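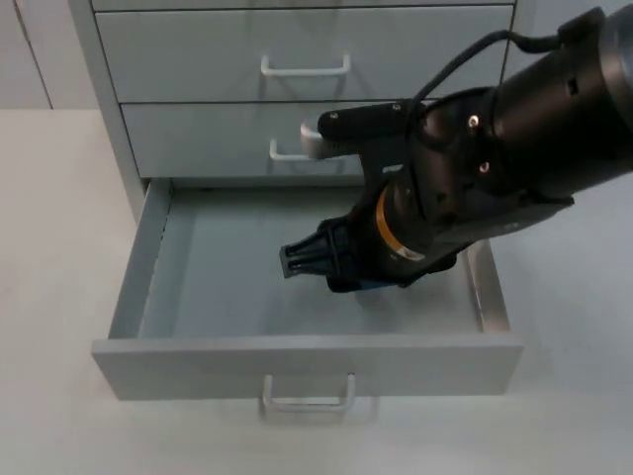

# Yimyam opens its drawers to Narkport's makers this August

Yimyam, the shared craft workshop in Narkport, is delighted to announce that its new members' storage room will open in August, with a light grey metal drawer cabinet for everyone who is tired of carrying their wool, paper and half-finished mending home on the bus at the end of every evening.

The room has been fitted out by local furniture firm Jesa, and the members who tried the cabinets out were particularly fond of the plain white bar handles – easy to find and easy to pull, even when you have a pincushion in the other hand. Some 40 drawers will be shared out in the first month, and they will be handed over empty, so that people can arrange them just as they please.

"We asked our members what they wanted most, and I was quite ready to hear about looms and kilns, but what they wanted was a drawer," said Jintana Wongsuwan, who runs Yimyam. "I do understand it. I have been keeping my buttons in a biscuit tin for 20 years."

Haruna Kikuchi, who teaches the evening bookbinding class, will be on hand to help new drawer-holders settle in and to lend out dividers and labels.

Members can put their names down at the front desk from 9 in the morning. Drawers are shared out in the order that names are received.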